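# How to start an email newsletter for a small publication

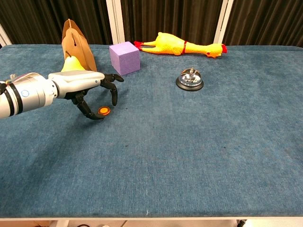
**Prapai Mahawong**, audience editor, Altside

When we began our newsletter I had a list of 529 addresses, most of them gathered from old reader letters, and no real idea what to say to any of them. It's a lovely job once you get going, though, and you can have a first issue out in an afternoon (with a pot of tea, ideally).

1. **Pick one thing to promise.** Ours was six local stories, every issue. Write your promise in a single sentence and put it right above the sign-up box.
2. **Ask before you add anyone.** Send your old contacts a short note inviting them to join, and leave out whoever doesn't answer.
3. **Write the subject line last.** I keep mine to about 10 words and read them aloud — my colleague Toàn Kim is very patient.
4. **Send yourself a test.** Open it on your phone, tap every link, and check that the unsubscribe link works too.
5. **Keep to the same hour.** Readers get used to finding you there with their breakfast.

We reached 1,271 subscribers by August, and the replies still cheer me up no end! Do answer them if you can, even the grumpy ones. Several of our best stories began that way, including the long one on the Sasby bus route.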